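3. Study sites and methods

3.1 The four workplaces

The study looked at how people in shared offices use daylight and electric light over a working day, and at what they say about it afterward. Four workplaces took part. They are referred to here by the names the occupants use: Erham, Truretti, Aitken and Teditz. All four are in the same mid-sized city and all were built as offices, although Aitken has been remodeled twice and part of its upper floor was a drafting studio for a time.

Erham and Truretti have open floors with desks in rows. Aitken is divided into small rooms of two to four desks. Teditz has a mix of both, with closed rooms along the north side and an open area to the south. Ceiling lights at Erham and Teditz are switched by zone from a panel near the entrance. At Truretti each row has its own wall switch. At Aitken every room has one switch by the door, and the corridor lights stay on during opening hours.

Occupants were told that the study was about comfort at work. They were not told that light switching was the main interest until the final interview. The consent form covered this, and no one withdrew after the interview.

3.2 Light measurements

Light levels were logged at desk height with small battery-powered meters. Each meter was fixed to the desk surface beside the keyboard, on the side away from the occupant's writing hand. Meters that were covered by papers or moved during the day were marked in the log, and the readings for that day were dropped.

Readings above 1,000 lux were treated as direct sun on the sensor and kept in a separate file. They were used only in the analysis of blind use. A desk was counted as a window desk if its nearest edge was within 2 meters of the glass. All other desks were counted as inner desks, including those at Aitken that face a window across a corridor.
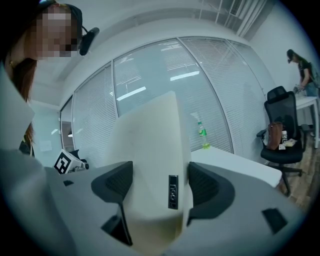 The main difficulty was telling daylight and electric light apart in the readings. We followed a simple approach. On one evening in August, after dark, the ceiling lights in each zone were turned on and the level at every desk was noted. That value was then subtracted from the daytime readings whenever the lights were known to be on. The method assumes that lamp output stays the same, and this is not quite true of the older tubes at Truretti, where output dropped as the lamps warmed. We let those lamps run for an hour before taking the evening readings.

Blind positions were noted by hand twice a day, once in the morning and once after lunch. Four positions were used: open, one-third down, two-thirds down and closed. Slat angle was left out because two people rating the same blind often disagreed on it.

3.3 Interviews

Niall Tennant carried out all the interviews, using the same question sheet at each site. Interviews took place at the occupant's own desk where possible, so that people could point to the source of a glare problem or show how they had dealt with it. Cardboard taped to a monitor, a turned desk and a raised binder were all recorded under the same heading, "own measures."

The first question was always about the previous working day. People tend to describe their habits in general terms ("I only use the lights in winter"), and asking about a particular day gave answers that could be checked against the log. Where the two did not match, the log was used for switching times and the interview for reasons.

3.4 Limits of the data

The sites differ in window size, glass type and hours of use, and we did not try to correct for all of these. Aitken is the weakest case. Its desks were rearranged partway through the study, and the window desks before and after the change are treated as separate groups in Table 2. Cleaning staff at Teditz switched the lights on before the first occupants came in, so the first switching event of the day there says nothing about the occupants' own choices. Those events were removed by hand from the cleaning schedule.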